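Notes on the Pad Failure and the Suspension of Work on the Wundier Cell

22 Jul 2022

14 comments
38 shares

The purpose of this post is to record the failure of a finger pad on a gripper in the snack handling work and to set out the changes adopted afterward. I write as the person responsible for the end-of-arm equipment at Skundlow. The views are mine, and the account follows the maintenance log wherever the log and my memory disagree.

The installation is small. One Wundier arm takes filled snack bags from an outfeed belt and places them in cartons. The gripper closes on each bag from two sides, and the pads are faced with a rubber compound purchased from Psarras. The same pads are used on the hand-held grippers with which we try new bag sizes and films before any program is written for the arm. Both sets of pads come from one batch, and both are inspected on the same schedule.

The fault occurred in June, at cycle 3524 after the last pad change. The arm lifted a bag, turned toward the carton, and lost the bag during the turn. The bag struck the inside of the guard and fell to the floor. The controller did not stop. It reads the position of the fingers to decide whether a bag is present, and a piece of torn facing had folded into the gap and held the fingers apart by enough to satisfy that check. The arm completed its motion, released nothing into the carton, and returned for the next bag.

Bontu Chala, who was operating the line, pressed the stop button and locked out the cell before opening the guard. That was the correct order, and I wish to commend it in writing. No person was hurt. The loss was limited to product: 71 bags were withdrawn and destroyed, as we could not rule out rubber fragments in the cartons packed that morning.

Our written instruction called for a pad inspection every 960 cycles. The log shows that the inspections were signed for. It does not show what was examined, and the form at that time had a single box marked "pads OK." The inspection was done with the gripper at rest and facing the operator, a position in which the outer edge of one pad is hard to see. Tearing of this type begins at the edge. I approved that form, and its weakness is my responsibility.
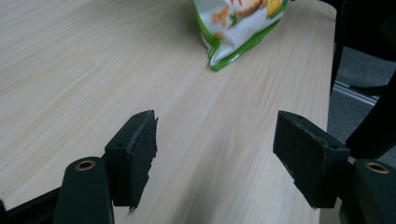 Can a worn pad be glued or trimmed and put back into service?

A pad with torn facing must be replaced. Trimming removes the visible flap but leaves a new edge that will tear in the same manner, and adhesive changes the grip surface in ways we have not tested. Remove the two screws, fit the new pad, and discard the old one.

The following measures are now in force. The inspection interval has been reduced to 200 cycles until we have enough records to justify a longer one. The inspection form lists each edge of each pad on a separate line. Hand-held grippers are included on the same form, and one that fails is to be taken out of use at once, even if the trial is nearly complete.

The finger position check remains in place but is no longer accepted as the only evidence of a held bag. Prosutau has supplied a sensor that looks across the gap just before release. If it does not detect a bag, the arm stops and waits for an operator. Installation is complete on the cell. The wiring diagram has not been updated, and I have asked that this be done before the next shift rotation.

One matter is unresolved. Psarras has received the torn pads and has been asked whether the compound was cured correctly. Their reply had not arrived at the time of writing. Until it does, we will not draw from the remaining stock of that batch.

Comments (14)
Share this post (38)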